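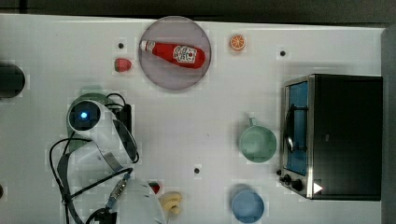 Ticket 1858
Opened: 2nd June
Product: Plaltel wrist camera, Carrillo two-finger gripper
Site: Fondmont, bench 2
Status: Open, waiting on part

Problem
Gripper drops off the bus during side-by-side runs against the Jilevitz gripper. The controller logs "tool not responding" and the arm holds position. Camera stream stays up the whole time. The Jilevitz ran the same task list on the same arm with no dropouts.

Setup
Tabletop kitchen set: plate, ketchup bottle, toy fruit, mugs, toaster oven. Task list is 100 picks. Black dots on the table are the reference points for object placement.

Log
1. Ran the full list with the Carrillo. 22 dropouts. Most came on picks at the far side of the table, where the wrist turns the most.
2. Swapped the controller for the spare. No change.
3. Updated gripper firmware to build 186. Startup is quicker, dropouts the same.
4. Unplugged the camera and repeated the far picks. Still drops, so it is not a power budget problem.
5. Held the arm still and moved the gripper cable by hand near the threaded connector. Fault came back within a few seconds – repeatable.
6. Gave the cable more slack and tied it back along the arm. Far picks improved but two still failed.

Current thinking
Bad contact at the connector or a broken conductor just behind it. The cable has been in use since April. The Jilevitz came with its own cable, so the comparison so far does not tell us much about the grippers themselves.

Next
Replacement cable ordered from Carrillo. Please leave the old one on the bench, tagged with the ticket number. Grip force results from step 1 can be kept – pick success rates need to be run again for the Carrillo only.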